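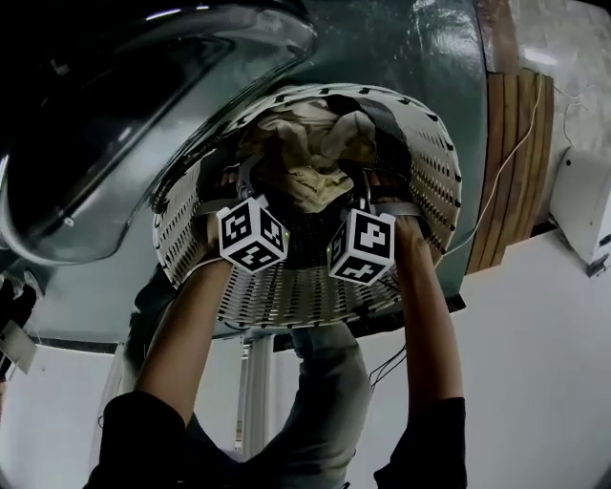 3 min read

Dye notebook, 23 September 2022

Walnut season, finally! I have been looking forward to this page since the tree behind the Trurnley studio set its first little green marbles, and now the hulls are coming down faster than I can pick them up. I collected two buckets this morning before anyone else was in, and my fingertips are already the color of strong tea in spite of the gloves (one of the left ones has a hole in it, I've known this for weeks, I keep putting it back on the hook).

The question for this batch is whether soaking the hulls for a long time before heating gives a deeper brown than going straight to the simmer. Ánh says it does and has said so every autumn I've known her. The old recipe sheet pinned over the sink says to heat at once. I've followed the sheet every time and been perfectly content with my browns, so I'm coming to this a bit late, but I'd like to have it settled on paper with swatches stapled next to it.

Two pots, then. Pot A is hulls that have been under water for 3 days with the lid on. Pot B is hulls off the grass this morning, broken up with the mallet and covered straight away. Both got the same weight of hull, 200 grams, weighed on the Kunlow scale, which was reading true against the brass weight when I checked it first thing. Same depth of water in each, up to the second rivet on the handle. Pot A smelled like a pond when I took off the lid, with something nearly like iodine underneath. I rather like it. Ánh opened the window.

Swatches are all from the same length of wool flannel, the Clondora stuff, cut by tearing so the edges run straight. I scoured them yesterday evening with a little of the plain soap and left them in clean water overnight. None of them are mordanted. Walnut doesn't need it, and I didn't want alum muddying the comparison. I did tie a knotted thread into the corner of each one, one knot for A and two for B, having learned my lesson with the madder last spring when every paper tag floated off and I ended up with a lovely set of reds and no idea which was which.

Heating. Both pots went on low and I brought them up slowly, stirring when I remembered. Pot B foamed quite a lot as it got hot, a pale tan foam with bits of hull riding on it, and I skimmed it twice. Pot A hardly foamed at all. I held them just under a simmer for an hour, turned them off, and strained them through the old muslin while they cooled.
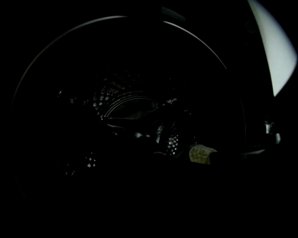
After straining, Pot A was plainly the darker liquor, nearly black in the jar and a reddish brown when I tipped it up against the window. Pot B was more of a ginger ale color in a thin layer, and a good honest brown in the deep. Looking at liquor isn't worth much, of course. I've had vats that looked like ink and gave me beige.

Swatches in at 20 minutes past ten. I pulled one from each pot at the half hour, one at the hour, and left the last pair in over lunch. Lunch ran long (Ánh had brought the rice thing with the fried shallots, and we got to talking about whether to take the stall at Đàm again this year, which we probably will, cold feet and all). So the last pair had rather more time than I planned, but they had the same extra time as each other, and I'm not going to fret about it.

Results, as far as they go today:

Half hour: A is a warm mid brown, B is a sandy tan. An easy difference, you could tell them apart across the room.

One hour: A is darker again, slightly redder. B has caught up more than I expected and is about where A was at the half hour.

Over lunch: very close. A is still deeper, but I had to take the two of them to the back door and look in daylight to be sure. There's a faint green cast to B when you fold it, and I can't find that in A.

So Ánh is right, though for a long bath she is only slightly right, and I told her so, and she was very gracious about it and then went and wrote WALNUT: SOAK FIRST on the recipe sheet in marker before the swatches had even dried.

One thing to watch. The A swatches feel a touch harsher in the hand. It could be the tannin, or it could be that I let that pot run hotter toward the end when I was skimming the other one. I should have had the thermometer in both and I only had it in B. Next time, a thermometer in each, and write the readings down as I go!

I sent my numbers over to the other studio at noon to see if they squared with anything.
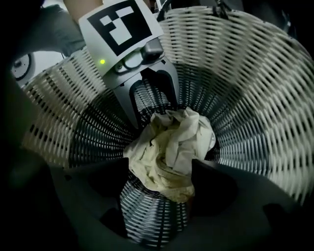
Hòa Triệu wrote back that the harshness is almost certainly from heat, that soaked hulls want a gentler bath than fresh ones, and that I ought to try one pot with no heat at all before I go blaming tannin. Leave the wool in the cold liquor for a week, Hòa says, stir it night and morning, and air it between dips so the color can turn. The note also asked if I'd kept any of the A liquor, which I have, a big jar of it, on the low shelf with the lid loose.

A cold bath is therefore next, and I'll start it tomorrow with fresh flannel. I'd like to use the same jar of A for part of it and make up a new B soak from the bucket by the door, if the squirrels leave me anything. I have 18 torn squares left from the Clondora length and can spare half of them.

Still to do: cut today's swatches in two and put one half of each in the south window under the cardboard strip for the light test. Staple the other halves in here, on the facing page. Rinse the muslin again, it's still giving off color. Order gloves.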